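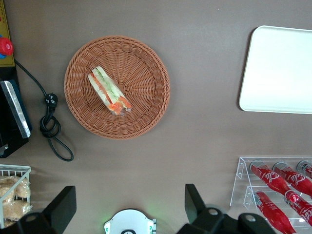
April 2026

I have been trying to find out how much of our policy's success rate comes from the wrist view and how much from remembering where things usually are. The two are easy to confuse. A model trained on a table where the tray is always on the right will go right when it has something in its fingers, and on the evaluation table, where the tray is also on the right, it will look clever.

The task is the convenience counter one: take the wrapped sandwich out of the wicker basket and put it on the white tray. We have variants with the bottles and with the bread, but I have left them out of this post. The bottles fail for reasons to do with friction and the angle of the rack, and I would like to keep one problem per post if I can.

## What was already known

Our baseline, which has been called Sebastian in the repository for longer than I have been working on it, takes the wrist view and the joint state and predicts a short chunk of actions. It runs the chunk, looks again, and predicts the next one. There is no depth input and no separate detector.

Jericho Dela Peña pointed out in a review that the approach phase looked the same in nearly every rollout, even when the basket had been shifted by a few centimetres. The arm went to the usual place, paused, and then corrected. The pause was short enough that I had put it down to inference time. Plotting the commanded velocities showed that it wasn't. The first chunk was close to open loop, and the second was doing the actual looking.

That matters because the correction has a limited reach. Once the fingers are low, the rim of the basket restricts which way they can move, and a late sideways correction pushes the basket along the table. After that the policy is chasing something it is also moving.

## The method

The change is small. During training I replace the joint state with a masked token on a fraction of samples, and the fraction depends on how far the gripper is from first contact. Far from contact, the state is masked often. Close to contact it is masked rarely. At test time nothing is masked.

The reasoning is that joint state is the shortcut. At the start of an episode the arm is always in much the same pose, so the state tells the network "this is the start", and the mean action at the start is a good guess. If that cue is unreliable in training, the network has to get the direction of the first move from the pixels.

Plain dropout on the state does some of this. I tried it first, with a constant rate, and it made the grasp worse. Near contact the fingers hide a good deal of what they are about to touch, and the joint state is the only clean signal about height. Removing it at that point is harmful. Hence the schedule.

The schedule is a cosine ramp between a high rate and a low one. I also tried a straight line and a hard step. The straight line was indistinguishable from the cosine. The hard step produced a visible twitch where the two regimes met, which I would not recommend to anyone who has to stand near the arm.

Contact time is labelled from finger current, using a threshold. Episodes in which the operator touched the basket before the sandwich get a contact label that is too early. I removed the worst of these by hand and left the rest alone.

## Test layouts

I used 10 layouts and ran each one 10 times per policy, giving 100 rollouts per policy. The layouts fall into three groups.

- **Usual.** Basket and tray within the range seen in training.
- **Shifted.** Basket moved outside the training range, tray left in place.
- **Swapped.** Tray on the side where the basket normally is, and the other way round.

The sandwich was turned by hand between rollouts and not measured. It is a wedge, so its orientation matters a good deal. A grasp across the thick end holds well. A grasp at the narrow end tends to close on gathered film, and the sandwich then swings during the carry. I scored a swinging sandwich as a success if it ended up on the tray, whichever way up it was.

The cable and the bread basket on the left stayed where they were in all layouts. I considered tidying them away and decided against it, as the training data has them too and I did not want to introduce a second change.

Each rollout was stopped at 15 seconds for the pick. Anything later than that was a failure, including cases where the fingers were plainly on their way down to a good grasp. Without a limit, the baseline will circle the basket for a long time and sometimes succeed by attrition.

## Results

On the usual layouts the two policies cannot be separated. This is the expected outcome and the least interesting one. If anything the baseline is a little quicker on the approach, as one would expect from something that already knows the way.

On the shifted layouts the masked policy is clearly better. The pause after the first chunk has gone in most rollouts, and the arm heads for the basket from the first chunk. The basket gets pushed far less often. Where the masked policy does fail here, it is usually a height error: it stops above the sandwich, closes on nothing, lifts, and carries nothing to the tray with complete confidence. The baseline does this as well.

The swapped layouts are more mixed. The picking half improves. The placing half improves less than I had hoped, and I think I know why. The masking schedule is tied to the first contact, and after that the state is barely masked at all. The carry is therefore trained much as it was in the baseline, shortcut included. In several rollouts the masked policy picked cleanly and then set off towards the place where the tray used to be.

A second ramp after the lift would be the obvious fix. It needs a label for the end of the lift, which the finger current does not provide. I am using a height threshold in the run that is training now, and I don't much like it, as the threshold depends on the depth of the basket.

## Does it look at the right thing?

I made occlusion maps for the first chunk by sliding a grey patch over the input and measuring how far the predicted action moved. For the baseline, the maps are nearly flat. Covering the wicker basket completely changes the first action by very little. For the masked policy there is a strong response over the basket, and within it over the sandwich, especially the end where the orange-red filling shows through the film.

That last part bothers me slightly. Every sandwich in our training set has some bright filling, and the network may have learnt to find a saturated patch inside a woven ring. The bottles on the rack are also bright red, and they are in view for most of the approach. I saw a weak response over them in some of the maps. It did not cause a wrong approach in any of the 100 rollouts, but the rack never moved either, so I can't claim much from that.

The stop button on the yellow panel is red too. The response there was flat in every map I looked at, possibly because it is so near the corner of the view.

Glare on the film was less of a nuisance than I had feared. Changing the lighting would be a fairer test of it. Ours is soft and even, and I haven't changed it since the data was collected.

## Things that did not help

**Cropping the fingers out.** I masked the lower part of the input on the theory that the fingers are always there and carry no information. They do carry information. The policy seems to use the gap between the finger and the basket rim to judge when to slow down, and without it the approach was too fast.

**Colour jitter.** I used a strong setting to discourage the saturated patch habit. It slowed training and the shifted results were slightly worse. A weaker setting made no difference I could measure. I may have given up on this one too early.

**A longer history.** Feeding in 3 past frames made the shortcut worse. The network could now tell how far into the episode it was from the motion between frames, even with the state masked, and it went back to the mean trajectory. This is a known problem with imitation from history and I should have expected it. Masking the older frames on the same schedule got back some of the loss, at which point the history was contributing nothing and I took it out.

## Notes for anyone trying it

The high masking rate can be very high. I settled near the top of the range I searched, so the best value may be beyond it. The low rate should not be zero. With zero, the policy trusted the state so completely near contact that a small calibration error in the wrist gave a repeatable miss.

Use a learnt mask token. Filling with zeros is bad, as zero is a legitimate joint position on our arm and the network treats it as one.

Train from scratch. Fine-tuning the baseline with masking switched on gave a policy between the two on the shifted layouts and worse than both on the usual ones. I don't have a good account of the second half of that.

Check the schedule against real time as well as normalised time. I first defined distance to contact as a fraction of the episode, and slow operators ended up with heavy masking while the fingers were already inside the basket. Distance is now measured in control steps back from contact, with the ramp clipped at a fixed length.

The run with the second ramp should finish in time to evaluate it in May. I will use the same 10 layouts and add a few in which the rack moves — partly for the red bottles, and partly because Jericho asked for them in the same review and I skipped that comment.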